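Ruvier household chores project - progress report to Pomare, second half of year
2022-12-19. From Elsie Tamihana, Hallutent

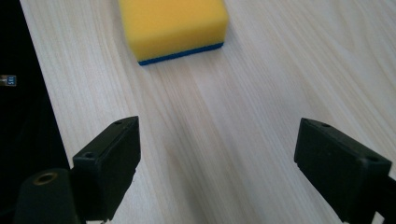 Fig. 1. Sponge on the table, blue scouring layer down, gripper fingers still well short of it.

Short one this time, sorry, the long version with the tables comes with the accounts.

Where we are. The question you gave us in July was whether a machine can do the small jobs in a kitchen or a shop without somebody standing over it. Answer so far: some of them, some of the time, slowly. Picking up is mostly fine now. Using the thing once it's been picked up is not.

Sponge work. 394 demonstrations recorded by hand with the gripper tool, target was 3000 across all chores by the end of the grant so we are behind. Of those 136 have been checked and labelled. The rest are waiting on my evenings. Two-layer sponges are the useful ones for us, the arm has to know which side is which before it starts on a pan. It gets that right when the sponge is lying flat with both colours showing. Stood on end, or yellow side up and seen from straight above, it guesses.

Squeezing. Foam gives, so the fingers close further than the arm expects and then it thinks it has dropped it. Lets go, tries again, lets go. We have put in a slower close and a second check on the grip. Better on a dry sponge. A soaked one still slides out, usually over the floor.

Wiping. A straight wipe on a clear table is OK. Corners no. Anything sticky no - it passes over the mark once at the same light pressure and calls it done. My view is that pressure is the real job for the next stage and I would like to move time from the shelf work to pay for it, please say if that's a problem.

Light. Pale shiny tabletops are a nuisance. Glare off the surface washes out the grain and the arm loses track of how high up it is. We lost a good few days to this before anyone thought to shut the blind. Shutting the blind is not a fix for a real kitchen, obviously. More recordings under bad light are planned.

Shop floor. Flirkolcombe let us have an aisle after closing. Facing up tins works, boxes work if they're not crushed, bags of crisps don't. Their night staff were kind about it but they are much faster than we are and will be for a long while yet. Nothing there I would put in front of customers.

Spending. Under on travel, over on finger pads, which wear out faster then we budgeted. 3 sets gone this period. Overall within the total.

Next.
Finish labelling the sponge recordings.
Pressure tests, wiping first, then scrubbing.
Repeat the soaked sponge runs with the new pads.
Second visit to Flirkolcombe, date to be agreed with them.

Need from you: a yes or no on moving the shelf money, and the form for the equipment line as the one I have is out of date.

Elsie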